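Bench notebook, finishing room
July, started 8:40

Table for the Skenberg order, continued from the previous entry. Top is sanded and has the first two coats of hardwax oil on it. The question is still whether to stop at two, put on a third, or cut back and go to the water-based lacquer the client had on the original sheet.

Summary of where the top stands. Pale hardwood from the Rurkisstead lot, glued up in the winter and left stickered in the back store. The delivery slip has the species written as "light, mixed" and I have not been able to get anything better out of the supplier. Ingvild Fagerlund thinks maple. I am leaving the species line on the job card blank until the yard answers. It makes a difference for the touch-up stick and for nothing else at this point.

Moisture meter read 8 percent at both ends and in the middle before oiling. No reading since, as the pins would mark the surface.

Sanding sequence as done: 80 to level the glue lines, 120, 150, then 180 by machine and a last pass by hand with the grain. I did not go to 240. On the test offcut the 240 side took less oil and came up patchy, with a closed look where the grain rises near the board edge. The 180 side was even. Offcut is on the shelf over the compressor, marked on the back in pencil.

Coat 1: Druvum hardwax oil, clear, thin, white pad. Wiped back after 15 minutes. Took a lot at one end and almost none in the middle third. Left overnight with the extraction off and the small window open.

Coat 2: same product, same pad type, new pad. Wiped back after 20 minutes, which was too long. It was starting to drag at the far end and I had to go over that section again with a pad barely damp with oil. Buffed with a dry cloth until the cloth stopped picking anything up.

Sheen is where the discussion is. The client sheet says "matte, as the bench samples". The bench samples were done with the Söderlund matte oil, and that is out of stock until the next delivery. Druvum clear is sold as satin. With the overhead tubes on, it looks satin from the door and glossier than that from close up at a low angle.

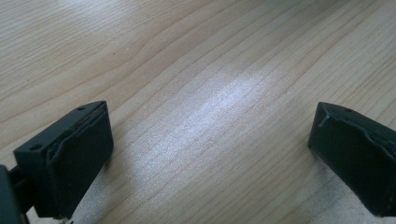
I took readings with the gloss meter at 60 degrees, with the grain and across it. With the grain the numbers sat between 19 and 24 units. Across it they were three or four lower. The sample boards in matte read 9 to 11. So we are well over what was signed off, and no amount of standing in a different place will fix that.

Options, with what I know about each:

Leave it. Cheapest. The client has seen satin on the shelving and did not object, but the shelving is vertical and does not catch the lights the same way. Would need a written OK.

Knock it back with a gray pad and wax. Tried on the offcut. Brings the reading down to 14 and feels good under the hand. Ingvild's objection is that it will polish up again where forearms rest, and in a year there will be shiny patches at each seat. She is probably right. The staff table in the canteen did this.

Third coat in the matte oil once it comes in. The Söderlund data sheet allows it over other oils "after full cure". I have a note in to ask them what they count as full cure. If the answer is weeks, this option is dead for the delivery we promised.

Strip and lacquer. Two days of work and a lot of paper. Also changes the color, as the lacquer stays colder than the oil. Only if the client refuses everything else.

Tests on the offcut so far, all over two coats of Druvum clear, cured three days in the warm cupboard:

Water, standing, one hour: no mark.
Water, standing, overnight: faint ring, gone by noon.
Coffee, black, one hour: no mark after wiping.
Coffee, overnight: light brown edge, did not come out with soap. Came out with a gray pad and a drop of oil.
Red wine, one hour: slight shadow. Left it to see if it fades.
Hot mug, no coaster: nothing visible on the clear side. White bloom on the waxed side — one more point against the wax.
Ballpoint through one sheet of paper: dents, as expected.

Rub test with a felt pad under a 1000 g weight. 198 strokes on the oiled side before the counter jammed, no visible change in sheen, gloss reading down by one unit. On the waxed side I stopped at 40, because the reading had already climbed from 14 to 17. That supports the forearm theory. Counter spring needs replacing before anybody runs a longer test. There is a spare in the drawer under the vise.

Grain note for whoever does the edge: the lines do not run true along the whole top. They wander and bunch up in places and then straighten out, and the planer tore a little in one of the wavy parts during prep. Sanded out, but the edge on that side should be done with the block and not the plane. Take the arris off by hand, two strokes at 150 and one at 180. Do not round it further. Drawing says 1 mm and the last one left here with almost 3.

11:15. Spoke to Ingvild again. Agreed to send the client two pieces, one as it stands and one knocked back, with the gloss readings written on the back of each and the coffee result stated plainly. No recommendation in the letter. If asked, we say leave it.

Consumables: used 59 ml of oil per square meter over both coats, first coat taking most of it. That is higher than the figure on the can. I put it down to stopping at 180. Update the costing template, it still has the old number from the lacquer jobs.

Oily cloths are laid flat on the rack outside. Please do not ball them up and put them in the bin, there were two in there this morning.

Still open:
Species answer from the yard.
Cure time from Söderlund.
Wine shadow, check again tomorrow and write the result next to the list.
Underside has one coat only. Needs its second before the top goes on the frame, otherwise it will cup.
Felt pads for the feet, 30 mm, not ordered.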